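Küchentipps vom Tag der offenen Tür bei Imrie

Letzten April war ich in Flitdale bei der Firma Imrie, die Greifer für Haushaltsroboter entwickelt. Ich wollte eigentlich nur zuschauen, aber ich bin mit einem vollen Notizblatt nach Hause gekommen. Wer einer Maschine das Aufräumen beibringt, muss über jeden Handgriff nachdenken, und davon kann man auch für die eigene Küche etwas nehmen.

Vorräte in Folie

Glatte Folie ist für den Greifer schwierig, weil sie spiegelt und rutscht. Man hat uns geraten, eine kleine Schachtel an den zwei schmalen Enden zu nehmen und nicht oben am Deckel. Ich mache es jetzt bei Gewürzen im Schrank auch so und stelle alle mit der bedruckten Seite nach vorne. Lose Folie ziehe ich vorher straff.

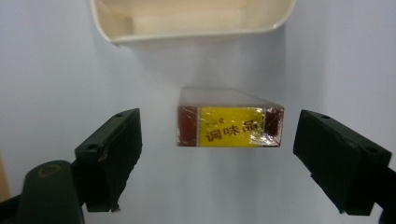
Dostov schreibt dazu: Bei mir hat das Drehen der Schachteln wenig gebracht, weil mein Schrank zu tief ist. Ich habe eine flache Schublade genommen und lege alles hin, mit der Schrift nach oben. Für Tüten taugt das aber nicht.

Danke für die Ergänzung! Mit einer Schublade habe ich es noch nicht probiert.

Teller im Ständer

Der Vorführer hat erzählt, dass sie für das Einräumen von Geschirr 2000 Versuche gemacht haben, und in den ersten 100 ging fast jeder Teller schief hinein. Seine Regeln habe ich aufgeschrieben:

Den Ständer so stellen, dass die niedrige Seite zu Ihnen zeigt.
Von hinten nach vorne füllen — sonst stößt die Hand an den letzten Teller.
Große Teller zuerst, zwischen tiefen Tellern immer ein Fach frei lassen.
Den Ständer ungefähr 10 Zentimeter vom Tischrand wegrücken.

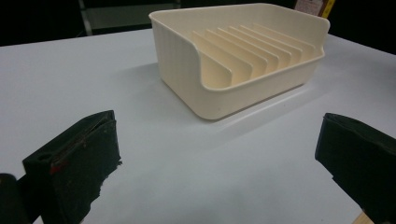
Foto: Imrie, Flitdale

Zum Reinigen vom Ständer: warmes Wasser mit einem Löffel Natron, 6 Minuten stehen lassen, dann mit einer alten Zahnbürste zwischen den Stegen bürsten. Bei hellem Kunststoff nehme ich keine Scheuermilch, sie macht die Fläche stumpf. Nach dem Spülen kippe ich ihn kurz auf die Seite, damit das Wasser aus den Ecken läuft.

Den nächsten Besuchstag gibt es in Claltport, der Eintritt ist frei. Bequeme Schuhe anziehen, man steht lange.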